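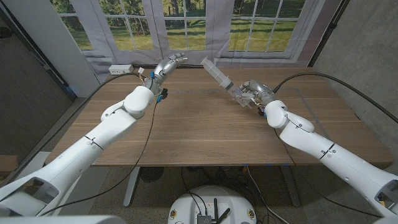

Your Flelis oil finish must go on in a warm room with still air, and the kit needs a level spot where the piece can be left alone overnight. These steps cover any tabletop made of bare or previously oiled wood. A long wooden table like this one is best worked in sections from one end to the other, with the oil wiped along its length. Do not use the kit over varnish or paint.

Care and Setup > Wood Finishes
April — by Yaryna Fedoruk

Section 4: Applying the first coat

1. Clear the table and vacuum the top. Wipe it with a cloth dampened in plain water and let it dry for 2 hours.

2. Sand with the fine pad from the kit, always in the direction of the grain. Press lightly near the edges.

3. Vacuum again. Any dust left on the surface will show once the oil is on.

4. Shake the bottle and pour a small amount onto the white applicator pad. Never pour oil straight onto the wood.

5. Spread a thin, even coat over one section. Overlap the previous section slightly before moving on.

6. Wait 29 minutes, then wipe off everything that has not soaked in. The surface should feel smooth when you run a dry cloth over it. If the cloth drags, keep wiping.

7. Leave the table overnight. Apply the second coat the same way, without sanding.

Note: Very dry wood may need 3 coats. The last coat goes on thinner than the others, and a half-empty pad is usually enough.

Note: Small scratches can be treated on their own. Sand the spot, oil it, and wipe outward so the new finish blends with the old.

CAUTION: Rags soaked in oil can heat up and catch fire by themselves. Lay them flat outdoors to dry, or put them in a metal can filled with water and close the lid. Do not leave them in a pile or drop them in a trash bag.

CAUTION: Keep hot dishes and wet glasses off the table for 4 days after the last coat. The finish feels dry before then — it is still hardening underneath.

Related items
Section 3: Removing old wax
Section 5: Monthly cleaning
Choosing a replacement sanding pad
Fixing white rings and water marks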